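Stenetti RB-6 Bin Handling Cell: planning and purchasing information

Last updated: August 21, 2021

The RB-6 is a single-arm cell for moving empty and part-filled plastic bins between gravity flow racks and a bench or cart. It is sold by Stenetti as a base unit with arm, controller, two-finger gripper and wrist camera. Racking, bins and guarding are quoted separately.

Rack and bin requirements

The cell works with most roller-track racks already in service. Track spacing matters more than track make. Each bin should rest on at least two tracks across its width, and the front stop must sit low enough for the fingers to reach the rim. Bins stored two high are permitted if both have the same footprint and the upper one is empty. 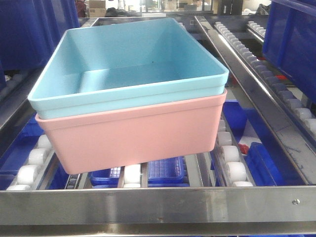

Light blue bin stacked on a pink bin, roller rack with steel front bar.

Measure the clear height above the top rim on every level, at the front and at the back. The gripper and camera need 39 cm. Racks with less clearance can usually be altered by lowering the level below, but this work is outside the scope of the base price. Allow six weeks for rack changes ordered through our Lundport office.

Fingers and wear parts

Fingers are the main running cost and should be budgeted from the first year. The standard Matić pair is black, with a concave outer profile and a flat inner face, and is supplied with the base unit. A narrow gap between the fingers suits thin edges such as bin rims and upright panels.
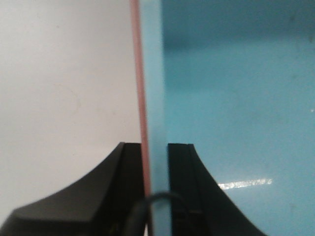
Lighting is often left out of the first budget and added later at a higher cost. The wrist camera uses fixed exposure, and overhead lamps placed directly above the rack reduce the number of usable views. Glossy blue plastic under an overhead light can return a horizontal streak of white glare, while a matt off-white surface beside it shows only slight shading. Diffusers should be priced for any site using glossy bins. A site survey will show whether the lamps can be moved instead — this is normally cheaper.

Budget guide

Base unit: on application.
Diffuser kit, one rack face: 1363 euros.
Spare finger pair: not included after the first set. Order one pair per cell at the time of purchase.
Commissioning: 3 days on site, travel charged at cost.
Service: one visit a year, normally in February. The contract can be started at any time in the warranty period.

Lead time and ordering

Units ship from the Clorkemport warehouse. Lead time is about three months from receipt of drawings. Send rack drawings, one sample of each bin type and a plan of the ceiling lights with the order. Orders without a sample bin are accepted, but finger spacing will then be set during commissioning and an extra day may be charged.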